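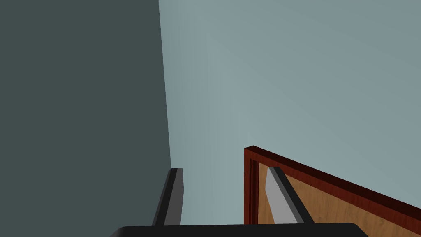
The engineer who runs the home program at Vogler has heard every promise about robot housekeepers, and made a few. Asked when a machine will put away her dishes, she laughed. "Ask me in August. Then ask me again the August after." Most of her team's practice happens in simulation, where a gripper can hang open beside a wood panel in a reddish-brown frame, with bare walls behind it and no laundry, no dog, no bad light. "It's a very tidy world," she said. "My kitchen isn't."

I asked about the Brelldale trial, which put 2 machines in a hardware store for 6 weeks. "They faced shelves. Slowly." Would she pay for one? A long pause. "At that speed — no."

She thinks cabinets will come before dishes, and dishes long before beds. A clerk at the store had told me he could do the same aisle in 4 minutes. The machine took 20. She didn't argue with him.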